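Washstand cell (Wolau)

The washstand cell at Wolau is a robot workstation built around a bathroom counter that has never been connected to a bathroom. It is run by Panicker, a small automation firm, and is used to practice the handling of toiletries, a field in which human beings are generally held to be competent by age six. The name "Skamier" refers to the cell's setup routine and, in older notes, to the cell itself, which has caused some confusion over spare parts.

Setup

The counter is treated as the fixed point and everything else is moved to suit it. The robot is brought up to the front edge, its joints are sent to their zero positions, and the arm is then checked by hand for play at the shoulder and elbow. Cables along the arm are left with enough slack for a full bend of the elbow. Too little slack stops the wrist short; too much catches on the nearest upright object.

The grip check follows. Packaged goods are preferred to bare ones, as cardboard records every excess of force in a way the operator cannot argue with.

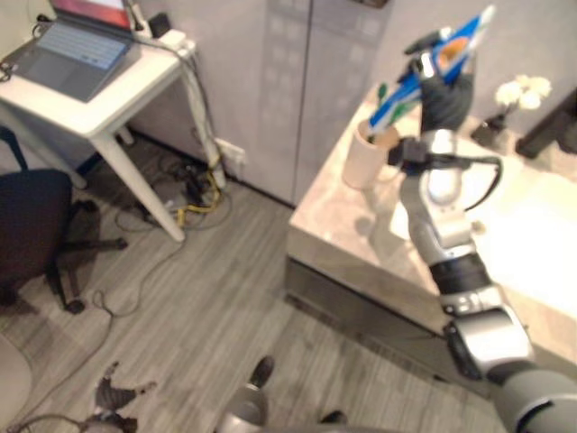
Toothbrush package held in the gripper over the counter, with the cup beneath and to the left.

A package must be lifted, held tilted and put back without disturbing its neighbors. The routine calls for 11 clean lifts in a row. A dropped package returns the count to zero, a rule widely disliked and still in force.

Upkeep

Finger pads are wiped at the start of each shift and replaced after 3,000 grips. Joint covers come off every 1,000 hours for cleaning, a job listed in the manual at 45 minutes by someone who had evidently never met the screws. The basin is wiped down too, its glare being a regular source of bad depth readings.

Standing position
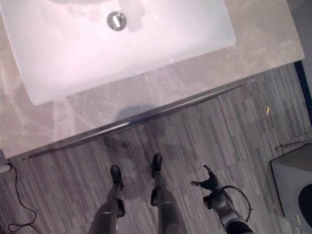
Drernwood, 25/10/2026

The revised stance notes, issued from Panicker's office here, deal mostly with feet. Both feet go on the floor in front of the counter, toes toward the sink and clear of the metal trim. One may stand a little ahead of the other. The hand is opened, fingers spread, and inspected before any reach over the basin is allowed.

Loose cords on the carpet are to be moved out of the walking path first. Earlier notes left this to common sense, and the December edition will add a diagram.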